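4. Where the label goes, and what people do about it

4.1 The label as a small nuisance

The earlier sections dealt with what care labels say. We turn now to a question that gave us far more pleasure than we expected when we planned the study: what happens to the label once the cloth is home. Clothing has been looked at fairly often in this respect. Household cloths (dusters, dishcloths, polishing cloths, tray cloths, the square that lives on top of the microwave) have hardly been looked at, and they turned out to be a wonderful subject. Everyone we spoke to in Pusolton had something to say about them, often at length, and often while getting up to fetch one.

The household survey described in Section 3 brought in 462 completed forms. Each form asked about one cloth only, chosen by the person filling it in, and left half a page blank for remarks. We had included the blank half page mostly out of politeness. It became the richest part of the material! People used it to complain about scratchy corners, to draw symbols they could not name, and in several cases to record a family disagreement over whether a label should be cut off on the first day or left alone until it falls off by itself.

Three positions came up again and again. The first we call cutting: the label is removed with scissors before the cloth is used at all. The second we call leaving, where the label stays on and no thought is given to it. The third is tucking, and it delighted us, as none of the earlier work we had read makes any mention of it. A tucker leaves the label sewn on but folds it back beneath the cloth each time the cloth is laid down or put away. Tuckers described the gesture as automatic. One wrote that she would do it "in a stranger's kitchen."

4.2 Why the corner matters

The place where a label is sewn in has a strong effect on which of the three habits it meets. A label sewn into the middle of a side sticks out at the point where the hand most often takes hold in wiping, and cutting was the usual answer. A label at or near a corner is much easier to live with. It can be folded under in one movement, it stays out of the palm, and when the cloth is hung by the opposite corner it points down at the floor. Makers seem to be of two minds on the matter. The buyer's guide issued by Jarent, the household linen wholesaler whose stock sheets we used in Section 2, lists the label position for some lines and leaves it out for others, with no pattern that we could find.

Color plays a part too, and a bigger one than we had guessed. Nearly all the labels in our material were white or off-white. On a white dishcloth such a label all but disappears, and the people who owned white dishcloths wrote very little about labels. On a dark cloth it is the first thing the eye lands on. Remarks about labels were longest and liveliest on the forms for dark cloths, and the word "flag" was used for the label by people who cannot possibly have compared notes. Figure 4 gives a good idea of the contrast.
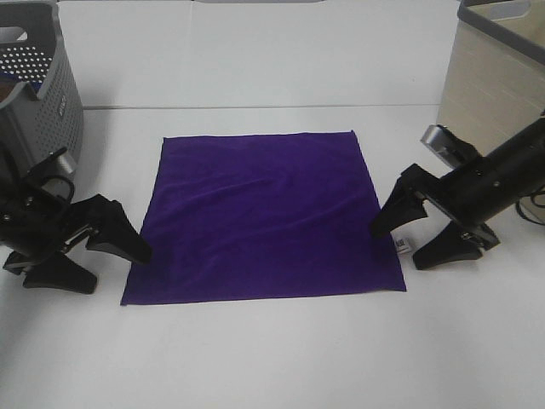
R. Bakinow

Figure 4. Deep violet cloth laid flat on a white tabletop. The white care label shows from under the fabric near the lower-right corner.

A label in such a position is what our respondents meant by a "peeker." The word came from the remarks, and we have kept it because it is shorter than anything we could think up ourselves. A peeker is a label that lies under the cloth for part of its length and comes out past the edge for the rest. Tuckers see a peeker as unfinished work. Leavers do not see it at all until it is pointed out to them, after which, several told us with some feeling, they cannot stop seeing it.

We should add a word on sheen. Cloths with a soft pile change shade with the direction in which they were last stroked, and small wrinkles show up on them as lighter streaks. Respondents who owned such cloths were more likely to mention smoothing them by hand, and smoothing and tucking seem to travel together. Our form did not ask about smoothing, so we can offer no more than the remarks themselves, but we would love to see the link followed up properly.

4.3 Reading what is left

The label is there to be read, of course, and the second half of the form asked people to try. They were to take the cloth in hand, go to the place in the home where they would normally sort their washing, and copy down every word and symbol they could make out without a magnifying glass. Of the cloths that still had a label, only 32 percent gave up their full text under these conditions. The rest were faded, curled into a tube, stuck to themselves, or printed so small that the lighting in the average laundry corner defeated them.

Curling deserves more attention than it gets. A faded label is a matter of ink, and ink has been studied with great care. Curling is a matter of how the strip was woven and cut, how long it is, and how it was sewn down. Short labels stitched along one end stood up well. Long ones, folded over and stitched at both ends to form a loop, held their shape better still, but they collected lint inside the loop and became hard to read for that reason instead. We had a lively afternoon around the office table unpicking loops to see what was in them, and we recommend it to anyone who studies domestic textiles.

Washing temperature was the line people most wanted to find. It was also the line they most often got wrong when it was missing. Asked to guess the highest temperature their cloth could stand, many wrote 90 degrees Celsius, with remarks along the lines of "it's a cleaning cloth, so boil it." The Jarent stock sheets show that few of the cloths they sell are meant for anything so fierce. The belief is an old and sturdy one. It fits the linen and cotton cloths of two generations back very well, and it has simply been carried over to everything square and foldable.

4.4 Keeping the label somewhere else

Some cutters, it must be said, are careful readers. A small but cheerful group cuts the label off and keeps it. We heard of labels in a jam jar, labels in the drawer with the spare buttons, and labels pinned to a corkboard above the machine with the name of the cloth written next to each. The finest case came from a home on the Ho side of town, where the household had been filing care labels in an old recipe box for years, with dividers. The owner kindly let us go through it. Sorted by cloth and then by color, it proved to be a better record of changing label styles than anything we had found in a library, and we drew on it in Section 2 for the shift from words to symbols.

Shared laundry rooms produce their own version. In the building on Ho Street where we did our interviews, a sheet of paper was taped inside the cupboard door with the symbols drawn by hand and a plain-language meaning beside each. Two of the meanings were wrong. They had been wrong long enough that most of the people we talked to in the building gave the same two wrong answers, with full confidence, and one had passed them on to a sister in another town. We found this a charming example of how care knowledge moves between people, and also a good argument for printing the words.

4.5 Limits of the material

The forms were handed out through one chain of neighborhood shops, with some 3000 left on the counters over the course of September, and the people who picked one up and finished it are likely to care more about cloths than most. The choice of cloth was theirs. A person asked to pick one cloth will tend to pick a good one, or a hated one, and the quiet middle of the drawer is surely missing from our sample. We also relied on people's own account of what they do with scissors, and cutting may be under-reported: a few respondents described themselves as leavers on the front of the form and then, on the back, explained how best to snip close to the seam.

Tucking is harder still to pin down by asking. Most of those who do it had never put it into words before our form arrived, and others may do it without knowing. A short diary kept beside the linen drawer would probably catch more of it than a form can, and we are preparing one for the same neighborhoods, this time with a full blank page.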